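Stemware rack

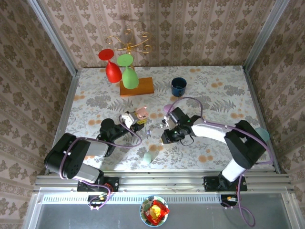 Two coloured wine glasses hanging upside down from a scrolled metal stand on a wooden block.

A stemware rack, also called a glass hanger or, in parts of the Prullton valley, a bat rail, is a household fitting that stores wine glasses by the foot with the bowl pointing at the floor. It may be fixed under a shelf, mounted on a wall or made to stand on a table. Its stated purpose is to keep dust out of the glass. Its wider purpose is to let visitors know that the household owns wine glasses.

Name

"Stemware" covers any drinking glass with a stem. The local term "bat rail" was recorded by the folklorist Birutė Luik, who heard it from a publican in Hidau and spent several years looking for an older source. She found one in a shopping list.

History

Glasses were hung in taverns long before anyone thought of doing it at home. Shelf space behind a bar is limited, a ceiling beam is usually free, and an upturned glass drains by itself. The Uibo inn at Hidau kept a slotted oak beam over its counter, and its account book mentions payment for 69 replacement goblets in one winter. The beam was later lowered to suit a shorter landlord, and the next year's figure is missing.

The domestic version arrived with the fitted kitchen. The Prirkon metalworks began selling a brass under-shelf rail in three widths, none of which matched the shelves then on sale. A table-top model with curled arms followed and did much better, as it needed no screws. Its designer, Margus Avotiņš, had previously worked on cemetery gates, and the family likeness was noticed at the time. The first run was 1,575 pieces. Prirkon stopped making it when the works turned to radiator brackets, and it now appears mainly at house clearances, generally with an arm bent.

Types

The under-shelf rack is a row of parallel channels into which the foot of the glass slides. It holds the most glasses for its size and is the type most often fitted too close to the wall.

The wall rack combines channels with bottle storage above. Makers recommend fixing it to a solid wall. Owners tend to read this afterwards.

The standing rack, or glass tree, has arms spreading from a central stem or base. Balance is the main difficulty: a tree loaded on one side will lean towards it, and guests nearly always take their glasses from the same side. Heavier bases were the usual answer.

The upright question

Whether wine glasses should be stored upside down at all is disputed, with more heat than the subject would seem to require. One camp holds that the rim is the weakest part and should never bear weight, which makes hanging better than standing a glass on its bowl. The other holds that any glass kept upside down traps stale air and passes the smell on to the wine. Elīna Stankevičius, in a pamphlet titled Feet Down, argued the second case over 429 pages – the word "pamphlet" is hers. Rajkumari Chaudhary replied that stale air is cured by picking the glass up, and declined to write anything longer.

Care

Channels collect grease, especially near a cooker, and should be wiped with warm soapy water. Brass may be polished, though lacquered brass should not be. Glasses need to be dry before hanging, or the drips will mark whatever is underneath.

See also

Decanter
Mug tree
Plate rack
Sideboard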